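Right, film thread. I've got a cup of tea, the rain is coming down sideways and I have Thoughts. Mute me now if you're only here for the football.

I've spent the past 2 weeks watching films where the lead actor barely speaks. No plan to begin with. I watched one by accident, really liked it, and then went digging for more of the same.

The one that set me off is called Sukia. It's a small thing about a woman who goes back to run her late aunt's ferry on a lake, and I think she has 9 lines in the whole film. One of them is "no".

And I was glued to it! There's a bit where she's told the ferry is being sold, and she just carries on coiling a rope. Her hands slow down a tiny bit. I had to pause it and go and stand in the kitchen.

I'd only seen that actor in one thing before, a daft comedy where she plays a wedding planner who falls in a fountain (twice). I'd filed her under "fun, loud, fine". Shame on me, frankly.

It's made me wonder how often we decide what an actor can do from the first part we see them in. I do it all the time. Somebody plays a smug boyfriend once and that's him sorted in my head for ten years.

Anyway, next up was Tirkora, which a few of you have been on at me about since last August. You were right and I'm sorry it took so long.

It's a heist film, sort of, except the heist is over by the opening titles and the rest is four people in a caravan waiting for a phone call. Sounds dreadful. I loved it.

The lead is the one playing the driver. He hardly says a word, but he's always listening, and you can see him working out who's going to let him down. Then he's wrong about it! I gasped out loud, on my own, like a numpty.

What I liked is that the camera trusts him. It just sits on his face while the others argue off to one side. A lot of directors would have cut away to whoever was shouting.
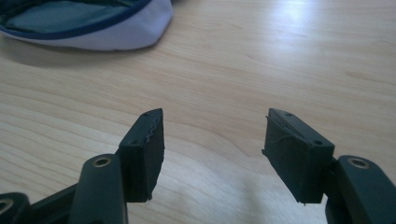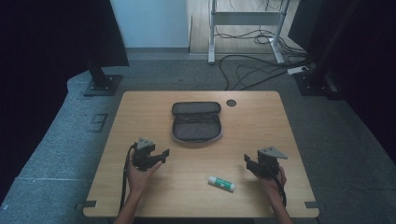

Grippers and a pale wooden table, both photos.

Back to it. I did have one that didn't work for me, so this isn't all gushing.

Ccori. Big star, big coat, big snowy mountain. He plays a monk who has taken a vow of silence, and you never forget for one second that a Very Famous Man is not talking.

He's a good actor, I've paid to see him in plenty of things. But it's all jaw. Every feeling goes through the jaw. Somebody dies - jaw. Somebody brings him soup - jaw.

The boy who plays the novice is much better and gets maybe a third of the screen time. He does a whole scene trying not to laugh during prayers and it's the only bit that felt like people living in a place.

It's also far too long. I don't mind slow, I've just told you I enjoyed four people in a caravan, but there's slow and there's watching a man walk up the same hill again with a different goat.

(The goats were excellent. No notes on the goats.)

A couple of you asked earlier whether a quiet part is easier because there's less to learn. I've never acted beyond a school play where I was a tree, so take this with a pinch of salt, but I reckon it must be harder. You've got nowhere to hide if the thought isn't there.

With a big speech you can at least ride the words a bit. I've seen middling actors get through a courtroom scene because the writing was carrying them along. Sukia would fall flat on its face without her.

It must be a nightmare at auditions as well. How do you even read for a part like that? "Lovely, thank you, could you coil the rope again but sadder."

Sound matters more too, and I hadn't thought about that before. In Tirkora you get the gas heater, the rain on the roof and one person's awful sniff. By the end that sniff was practically a character and I wanted to post them a hanky.

Ccori puts strings over everything. I think that's half my problem with it. Every time it goes quiet, in come the violins to tell me he's sad. I know he's sad, look at the jaw.

My order so far, if you want it: Sukia, then Tirkora, then a big gap, then Ccori. I'd watch the first one again tonight if I didn't have to be up.

I caught Sukia at the little cinema by the bus station, which only has 62 seats, and I'd say go that way if it's on near you. I'm not sure how it would hold up at home with your phone next to you. You do need to be a bit trapped.

The bloke in front of me ate crisps the whole way through. In a film with 9 lines! One at a time, very slowly, as if that helped.

Still on my list is Skudix, which I know nothing about except that the poster is a man holding a bucket and it's got a running time of 200 minutes. I'm frightened but I'm going in.

If you've seen it, don't tell me what happens with the bucket. Do tell me whether there's an interval, as I'll need to plan my tea around it.

And send me more of these please! Quiet leads only, any country, any age. I've had enough monks for now though.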